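4. 手持ち式段差・すきま測定器の評価

4.1 測定の対象と条件

本節では、前節で説明した校正の方法を、実際の生産ラインの部品に適用した結果を述べる。対象は、Skomar社の工場で作られているプレス成形の鋼製カバーと、それに組み合わされる切削加工のフランジである。二つの部品の間には段差とすきまが生じ、組立の前にその値を確認する必要がある。従来、この確認はすきまゲージとダイヤルゲージで行われていた。しかし、ゲージを差し込む力が作業者によって違うため、同じ部品でも値が一致しないことがあった。

測定器には、線状のレーザー光を斜めから当て、その反射をカメラで受ける方式のもの(以下、Arixと呼ぶ)を使用した。作業者は測定器を部品の縁に当て、引き金を押す。測定器は光の線の折れ曲がりから、段差とすきまを計算する。部品の洗浄は行ったが、反射を抑えるための白い粉の塗布は行わなかった。粉を塗ると測定は容易になるが、ラインの中で粉を取り除く時間がなく、実用の条件から離れてしまうからである。

測定は2月に、工場の検査室で行った。照明は普段の作業と同じ天井灯とし、窓のブラインドは閉めた。作業者は2名で、二人とも従来のゲージによる検査の経験がある。得られた測定値は全部で546件であった。各作業者には、相手の結果を見ないで測定するように依頼した。

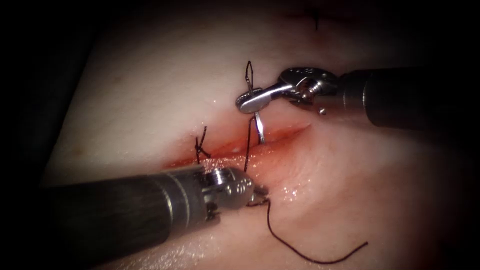
光沢のある部品では、測定の誤差は面の粗さよりも、面の向きの変化に強く影響される。フランジの切削面はほとんど平らであるが、角には小さな丸みがあり、この丸みの上で反射光の方向が急に変わる。カメラから見ると、光の線がそこだけ非常に明るくなり、線の中心の位置が正しく求められない。持針器の関節の下側にある小さな丸いピンが、一つの明るい点として光って見えるのも、同じ種類の現象である。曲がった縫合針のような細い金属の場合には、明るい部分の形は針の曲がりに従うので、幅を輝度だけで決めることは危険である。本研究では、輝度が飽和した画素を線の中心の計算から除き、その両側の画素から位置を補間した。この処理により、角の丸みの近くで見られた段差の過大評価は小さくなった。ただし、補間する区間が長い場合には、すきまの縁の位置があいまいになる。そのため、連続して除かれた画素が7個を超えたときは、測定値を出さずに再測定を求めることとした。

4.2 作業者による違い

二人の作業者の結果を比較すると、段差の値はよく一致したが、すきまの値には小さな偏りが残った。記録を調べたところ、偏りは測定器の傾け方と関係していた。作業者の一人は、測定器を部品の縁に対して少し手前に傾ける習慣があった。すきまの測定では、光の線が溝の底まで届くかどうかが重要であり、傾きが大きいと溝の片側の壁が影になる。段差の測定では二つの上面だけを使うので、この影響はほとんど現れない。

傾きの問題に対しては、二つの対策を検討した。一つは、測定器の先端に当て板を付け、傾きを機械的に制限する方法である。もう一つは、測定した断面から傾きの角度を推定し、許容範囲の外であれば警告を出す方法である。当て板は確実であるが、カバーの曲面の部分では板が浮いてしまい、かえって姿勢が不安定になった。したがって、本研究では後者の方法を採用した。警告は測定器の表示部に出し、音は使わなかった。工場内の騒音のため、音による警告は聞き落とされやすいという意見が作業者から出たことによる。

反射の強い部分と弱い部分が同じ視野に入る場合も、露光時間の選択が難しい。露光を明るい部分に合わせると暗い部分の線が消え、暗い部分に合わせると明るい部分が飽和する。滑らかな面には広くやわらかい反射が生じ、磨かれた金属の縁には狭く鋭い反射が生じるので、両者を一回の撮影で扱うには、広いダイナミックレンジが必要となる。

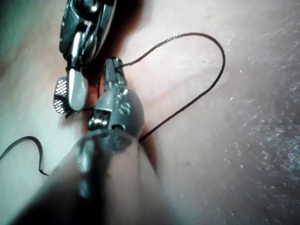

図2 光沢のある淡いピンク色の練習用組織パッドと、その上の縫合糸およびロボット器具。器具の鋼製の節の縁に銀色の反射がある。

Arixでは、露光時間の異なる2枚の画像を続けて撮影し、画素ごとに適切な方を選ぶことができる。この機能を使うと、測定できない断面の割合は減少した。一方、二枚の撮影の間に手が動くと、光の線がずれて記録される。立ったままの姿勢で測定するときに、このずれが特に目立った。作業台に肘を置くように指示した後は、ずれによる再測定は少なくなったが、大型のカバーでは肘を置く場所がなく、この指示を守ることができなかった。

なお、画像の合成に使うプログラムとしてLụcを用いた。Lụcの初期設定では、合成の前に画像の平滑化が行われる。平滑化は雑音を減らすが、すきまの縁も丸くするため、本研究ではこれを無効にした。同じプログラムを使う場合には、この設定に注意が必要である。

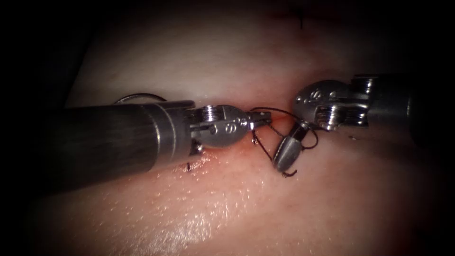 4.3 刻印の近くの測定

フランジの上面には、部品の種類を示す文字が刻印されている。測定する位置が刻印に重なると、文字の凹凸が段差として計算されることがある。最初の測定計画では、刻印の位置を考慮していなかった。計画を作ったときに使った図面に、刻印が記載されていなかったためである。途中で計画を改め、刻印から離れた位置に測定点を移した。移す前のデータは、本節の比較には含めていない。

刻印を避けられない部品については、文字の凹凸を面の一部として扱うのではなく、基準面の推定から除く必要がある。ここでは、断面に直線を当てはめ、直線から大きく離れた点を外れ値として取り除いた後、もう一度直線を当てはめた。この方法は文字の線が細いときには有効であるが、太い文字が断面の大部分を占めるときには、文字の面そのものが基準面として選ばれることがある。
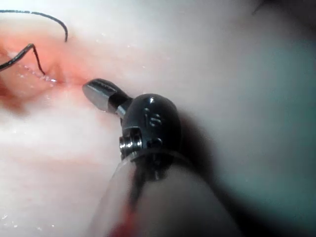 文字が浮き出しているか、彫り込まれているかを、一方向の画像だけで判断することは簡単ではない。どちらの場合も、文字の縁に細い光が生じ、光の当たる方向が分からなければ凹凸が逆に見えることがある。黒くて光沢のある部品では、地の面の反射が弱いため、文字の線だけが目立つ。たとえば、器具の丸みのある黒い手首の上面に、「IS」と読めるような小さな印が少し光る線として見えるが、同じ面の上側と左側にも小さな反射があり、輝度のしきい値だけで印と反射を分けることは難しい。本研究のフランジにも黒い塗装をしたものがあり、同じ困難があった。そこで、輝度ではなく、レーザーの断面から得た高さを使って文字の領域を決めた。高さを使う方法では、塗装の色が変わってもしきい値を変更する必要がなかった。

4.4 残された課題

以上の結果は、一つの工場の限られた部品について得られたものであり、他の材料にそのまま適用することはできない。特に、アルミニウムの鋳物では表面の内部に小さな穴があり、光の線が途切れる別の原因になると予想される。また、測定器の先端の摩耗が、長期間の使用の後にどの程度影響するかは調べていない。Nistora社の工場では、同じ測定器を樹脂製のカバーに使う準備が進められている。樹脂では光が内部に入って散乱するので、線の幅が広がり、中心の計算の方法を見直す必要があると考えられる。

測定計画の作成と検査室での作業については、Hường Mai氏とDarren Hebden氏の協力を得た。断面データの整理はSi-eun Jin氏が担当した。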